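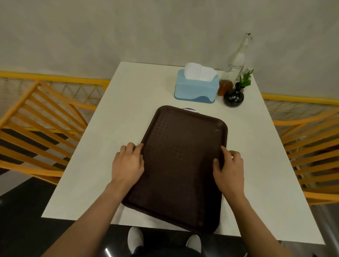
The tray went in the donation box twice last year and came back out both times. It's brown plastic, the kind cafeterias use, with rounded corners and a bumpy surface so cups don't slide around. I got it when the lunch place on Borkatau Street closed and sold off its stock. I took two. One cracked the first winter. This one hasn't changed at all.

I've been trying to eat dinner at the table again. For most of the fall I ate on the couch with a plate on my knees, and the table filled up with mail. In September I cleared it and made a rule that only things used at meals could stay on it. So now there are tissues, a bottle, a little glass container with amber-brown liquid in it, and the black bud vase. The vase isn't used at meals, but I like it there. It holds one sprig of something green and I change it when the leaves start to drop.

Everything else goes on the tray. Bowl, chopsticks, cup, whatever side there is. I load it in the kitchen, carry it over, eat off it, and carry it back. Wiping the table takes a few seconds. Before, I made four or five trips and still forgot the spoon.

My friend Lovely Manalastas came for dinner last week and asked if she was supposed to bus her own dishes. I said yes. She did, and she stacked them better than I do.

The only thing I'd change is the size. It's too long for my sink, so I wash one end, turn it around, and wash the other. It doesn't fit in the dish rack either. I lean it against the wall behind the faucet and it drips on the counter, so there's a folded towel under it now.

Next I need to deal with the mail, which is all in a bag by the door.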